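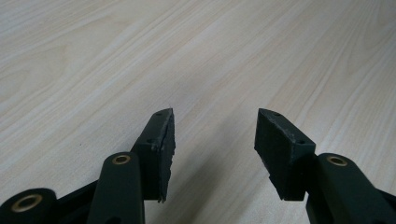 By Nurhan Dursun, Family Services Coordinator
Puston Kidney Association Newsletter | November 27, 2022

Home Dialysis Support Program Opens Enrollment for the New Year

The Puston Kidney Association is now accepting applications for its Home Dialysis Support Program. The program is open to adults living with kidney failure who have started dialysis at home, or who have been told by their care team that home treatment may be an option for them. Family members and other care partners may enroll alongside the patient, and we encourage them to do so.

Members who took part in the first year will notice several changes. The Association's board approved a revised program plan at its fall meeting after reviewing the comments that participants returned with their year-end forms. Most of those comments concerned the same difficulty. Training at the clinic is thorough, and families generally feel well prepared on the day it ends. The questions come later, in the evening or over a long weekend, and many of them are not medical at all. Where should several weeks of supplies be kept in a small apartment? How does one explain treatment to a landlord, an employer or a grandchild? Who can sit with a care partner who is tired?

The revised program is built around those questions. It does not replace the instructions given by a nurse or physician, and our staff and peer mentors will not advise on prescriptions, fluid limits or machine settings. Participants with a medical concern should continue to call the number provided by their dialysis unit.

Peer mentoring

Each enrolled household will be matched with a trained peer mentor who has at least two years of personal experience with dialysis, either as a patient or as a care partner. Mentors will telephone once a week for the first six weeks and once a month after that. Calls may be held in English, Polish, Turkish or Vietnamese. Requests for other languages will be considered, although we cannot promise a match in every case.

Hubert Kurek has agreed to lead the mentor group. Mr. Kurek began home treatment while working full time as a bus dispatcher and later received a transplant. In his report to the board he wrote that his first months at home were harder on his wife than on him – "she had learned every step of it and had no one to tell how it was going." For this reason, care partners may now ask for a mentor of their own, separate from the one assigned to the patient.

Evening education sessions

A series of evening sessions will be held at the Skiltow branch office, beginning in March. Uyên Đào, a registered dietitian, will lead the sessions on meals. She will cover reading food labels for sodium, potassium and phosphorus, and adapting family recipes so that one pot can serve the whole table. Participants are asked to bring a recipe that they miss. Dietary needs differ a great deal from one person to the next and may change with the type of dialysis, so any change to a meal plan should first be discussed with the participant's own dietitian.

Other sessions will address travel, insurance paperwork, preparing for a power outage and returning to work. The session on outages was added at the request of members in the Gezer area, where storms interrupted service last winter. Those attending will complete a written household plan, including a list of telephone numbers and a note of where backup supplies are stored.

All sessions are free. Light refreshments suitable for a kidney diet will be served. The Skiltow office is accessible by wheelchair, and parking is available behind the building. Members who cannot travel may join by telephone, and printed handouts will be mailed on request.

Household assistance grants

The Association will again offer small grants toward the indirect costs of home treatment. Eligible expenses include shelving, a storage cabinet, minor plumbing or electrical work, and the added cost of water and electricity. Grants cannot be used for medicines, medical equipment or insurance premiums. Each household may apply once in a calendar year.

Applications must include 3 items: a completed form, a letter from the dialysis unit confirming home treatment or training, and a written estimate or recent bill for the expense. Incomplete applications will be returned with a note stating what is missing. Decisions are made by a review panel chaired by Yiğit Kırmızıgül, and applicants will receive a reply by mail. The names of applicants are removed before the panel meets.

Funding for the grants comes chiefly from the Puvden Walk, which this year drew 1287 registered walkers. The board wishes to record its thanks to all who walked, sponsored a walker or helped along the route. Members who are still holding sponsorship money are asked to send it to the main office as soon as possible so that the walk account may be closed.

How to enroll

Enrollment forms are available from the main office in Puston, from the Skiltow branch and from the social worker at most area dialysis units. A staff member will call each new applicant to confirm the details and to ask about preferred language and calling times. Patients who were enrolled last year must submit a new form, as mentor assignments do not carry over automatically. Those who wish to keep the same mentor should write this in the space marked "Other requests."

Members who would like to become mentors are also invited to apply. Training takes place over two Saturdays and includes listening skills, privacy rules and guidance on when to refer a caller back to the clinic. Mentors are asked to serve for one year. We are particularly in need of younger adults and of people who care for a parent on dialysis.

Questions about enrollment or mentoring may be directed to Nurhan Dursun at the main office. Questions about grants should be addressed to Necati Güneş, grants administrator, who can also help applicants complete the form by telephone. The office will be closed on public holidays, and messages left on those days will be returned on the next working day.

Contact Us | Privacy | © 2022 Puston Kidney Association. All rights reserved. | Back to top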